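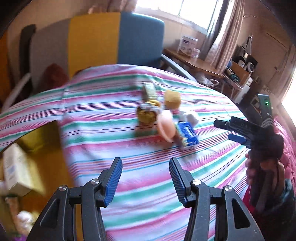
Maren Tolliver

Figure 5. Small things gathered in the middle of a striped bedspread, with a knitted blanket bunched at the edge of the bed.

4.2 The bed as a daytime table

I went into the Lilten homes expecting to write mostly about kitchens. My notebook had a whole page of headings ready for counters and drawers and the tops of refrigerators, and I did use a few of them (see 4.1). But the bed kept turning up. People put things on it while they were doing something else, and then the things stayed there, and by the middle of February I'd started a separate set of notes just for bedspreads.

The diary part of the study gave us 700 entries in which somebody wrote down where they set a thing before putting it away or throwing it out. Of those, 605 came from homes where the bed is in the same room people sit in during the day, so please read this section with that in mind. A house with a spare room and a long hallway table might look quite different, and the Perner homes, which I get to in 4.4, sometimes do.

What lands on a bed is a real mix! Figure 5 is a pretty good case. There's a blue snack packet, a crumpled wrapper in yellow-green and silver, a small pale green box, a yellow thing that looks like a sponge, and a round peach-pink piece that I've coded as "lid or container" and left at that. If you asked me to name the job that brings all of those together, I couldn't. On a kitchen counter I can usually take a guess (somebody is making lunch, somebody is unpacking a bag). On the bed the packet lies in the same small cluster as the box and they have nothing to do with each other as far as I can tell.

That made coding harder than I'd planned. The Asante coding sheet, which we borrowed for the whole project, sorts things by whether they're trash, things to keep, or things to use up. A crumpled wrapper is easy enough. A packet is a headache, though. You often can't tell from a picture if there's anything left in it, and I didn't want to guess, so packets went under "use up or trash" unless the diary entry said more. The same goes for the crumpled white bit near the pink piece in the figure, which could be tissue or plastic. I wrote down "white, crumpled" and moved on. I think a lot of studies of clutter would be better for a few more entries like that one.

Then there's the question of where on the bed. I'd half expected the edge, the part closest to wherever a person would be standing. In Figure 5 the small things are scattered across the middle, and the soft thing - a pink knitted blanket - is the one over at the side. I saw this again and again in the entries that came with a picture. Several people wrote that small stuff rolls off if you leave it near the edge, and one diary has the lovely line "blanket can look after itself." Blankets and sweaters get shoved over. Little hard things get the center.

The surfaces next to the bed matter too, and I was slow to catch on to this. Figure 5 has a yellow-brown wooden surface right alongside with a white cardboard box on it, and I've come to think that a box on a side surface changes what the bed is asked to do. Once the nearest flat spot has a box sitting on it, the next flat spot is a mattress. My first round of notes skipped side surfaces completely, so I went back through the pictures and added a column for them. It was a dull few days, but I'd do it again.

Color gave me more trouble than I like to admit. The bedspread in the figure has pink, mint-green, white and thin dark-purple stripes, and a small pale green box on a spread like that is awfully easy to miss. I missed things on patterned covers in the first pass much more often than on plain ones. All the patterned ones were checked a second time, and the Prikier tables in the appendix use the second count, which takes in more than 2000 separate things over all rooms.

I haven't tried to say if any of this is tidy or untidy. The diaries use both words for the same sort of bed, sometimes in the same week, and 4.3 picks that up with the bedtime entries, when all of it has to go somewhere else.

Filed under: Home Life, Household Objects, Working Papers

Contents | Previous section | Next section | Appendix | Back to top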